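Dropping bad grasps before training, quick version

Notes from the Dungate runs, Akihiko asked for them so here.

1. Record as normal. 78 demos in our set.
2. Score every wrist frame for depth noise. Script is score_depth.py, run it on the raw folder, not the resized one.
3. Throw out any demo with more than 10 bad frames in the approach. Left us with 70.
4. Retrain from scratch. Don't fine tune, we tried, got worse.

Threshold is the fiddly bit. Start high, come down slowly, look at what gets cut each time. Check teh cut ones by eye.

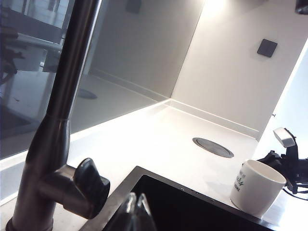
Depth noise is mostly a surface problem. Mask per surface, then score whats left. Clear glass in a black sink is the hard case, plus the smoky splashback doubling the corner and giving you a second socket cover to fit a plane to. Mask the panel first. Mug is easy, leave it alone.

Rekha has the mask files for all 4 kitchens.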